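About > Who we are > How we test

Hi, and thanks for wandering over to this page. I run Brenari, a very small company that tries out robot grippers, arms, cameras and controllers so that people with a purchase order on their desk don't have to guess. I write the reports, I answer the phone, and when a cable works loose in the middle of a run I'm usually the one lying on the floor with a flashlight in my teeth.

I started the company after a long stretch in packaging, where I bought automation for a living and got it wrong a fair number of times. The worst was a gripper I picked straight off a data sheet. Lovely sheet! The force figures were fine, the stroke was fine, and the fingers couldn't get behind the lip of the one tray we used all day long. We ended up making new fingers, then newer fingers, and then we bought something else. I kept thinking that somebody should have just tried it on the tray first. So now that's what we do. We try it on the tray.

What we do all week

Most customers come to us with two or three candidates and a question. Will this one open our drawers? Can that one hold a pouch without squashing it? Does the cheaper wrist camera lose the handle when the lights change? We set up the task as close to real life as we can manage, run each candidate the same way, and write down what happened, including the boring parts.

Over the last year we put 7 grippers through our kitchen and bench tasks on 2 different arms, and logged 371 sessions doing it. A session can be ten minutes or a whole afternoon, so don't read too much into that number (I only know it because the log sheet numbers itself). The longest report we've sent out ran to 106 pages, mostly tables, and the customer wrote back asking for one more table. I liked them enormously.

We have house names for our setups, because "the left one with the new fingers" stopped working as a label pretty quickly. Koster is our bench rig, where we do the dull and necessary stuff like repeat picks, slip checks and finger wear. Trevetti is the task list we run for home and kitchen work: doors, handles, knobs, packets, things with lids. If you get a report from us you'll see both names all over it, and there's a page at the front that explains them.

Why kitchens

I get asked this a lot, usually by people from factories. Kitchens are mean to grippers. Surfaces are shiny, handles are thin, doors swing toward you and then they're in your way, and everything is set at a height that suited a person. An arm that looks wonderful picking blocks off a mat can get itself into an awful tangle reaching past an open cabinet door. Depth cameras have their own troubles with polished steel, and I'd much sooner find those out in our place than in yours.

It's good for comparing fingertips, too. Soft pads grip a smooth bar nicely and then drag when you want them to let go. Hard narrow tips get into tight spots and skid off anything round. We've tried a good many shapes, and my favorites change about once a month. At the moment I'm fond of a plain flat pair with a shallow groove, which will probably look silly to me by June.

How we compare things

We keep the rules short. Every candidate gets the same start position, the same objects and the same number of tries. We let the vendor set up their own hardware if they'd like to come by, and we write down whatever settings they choose. If we have to change something partway through, like finger spacing or a camera exposure, we go back and rerun the others too. It's slow, and I've had customers grumble about it, but a comparison where one gripper got extra help isn't much of a comparison.

Controllers are the hardest part to be fair about. Two of them can move the same arm along the same path and feel completely different to the person running it – one sits there calmly at the end of a move, the other hums and fidgets like a kid in a waiting room. I time what I can time, and I write the rest up as opinion with the word "opinion" next to it.

I also pay a silly amount of attention to cables. A gripper that needs a thick bundle down the arm will tug at the wrist in certain poses, and you won't find that on any data sheet I've read. We strap the cables the way a careful customer would, then move the arm through its awkward poses before we score anything.

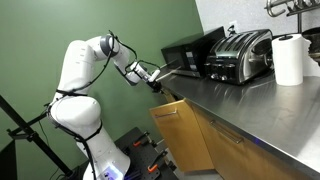 Gripper reach work at the kitchen counter, with the cables strapped along the arm.

Where we are

We're in the Utmont building, ground floor, the door next to the loading bay. It used to be a print shop and it still smells a bit like one on warm days. The kitchen corner is at the back and the benches are along the windows. Parking is easy before nine in the morning and a nuisance afterward.

Visitors are welcome on Tuesday afternoons if you drop us a line first. Bring your awkward objects! We've had people turn up with bottle crates, a tub of wet sponges and a casserole lid with a knob that has beaten nearly everything we own. I asked to keep the lid and they let me, so it's part of Trevetti now.

What we don't do

We don't sell hardware, and we don't take a cut from anyone who does. Vendors can pay us to test their gear, and when they do, the report says so on the first page in normal-sized type. They get to check the facts before it goes out. They don't get to change the scores (a couple have asked, very politely).

We don't do safety certification either. You need a proper assessor for that, and I'm happy to talk through what you might want to ask one.

If you've got a gripper you're unsure about, or an arm that came with a controller you've already started to dislike, send us a note with the task, the objects and a rough idea of when you need an answer. Photos of the objects help a lot, especially with a ruler next to them. I read everything that comes in, and I normally reply the same day unless I'm under a bench.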